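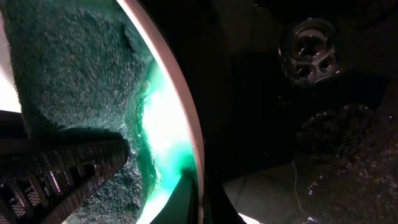
Ribbed finger against a green fibrous pad, from the wrist camera.

Samonte Ribbed Finger Set, club edition
For the Toline wrist mount

Replacement fingers for student arms used in the Vadell Cleanup challenge and similar classroom tasks. The tread pattern is meant for scouring pads, sponges and other soft items that smooth fingers tend to drop.

In the box
Two fingers, black
Four mounting screws
Printed setup card

Details
Finger length: 70 mm
Weight per pair: 30 g
Rated cycles: 4000
Color: black only

Fitting takes roughly 16 minutes the first time. Power down the arm before you remove the old fingers. Run the Mavine zeroing routine afterward and save the new closing width, or the arm will keep using the old one. Teams that work in low light should set camera exposure by hand.

Fibers collect between the ribs. Brush them out with a dry toothbrush after each session. Do not use solvent.

Class packs are available to registered clubs. Orders go through Erlinda Tiongson. Questions about challenge rules go to Domenica Kaufmann.

Page updated September 13, 2019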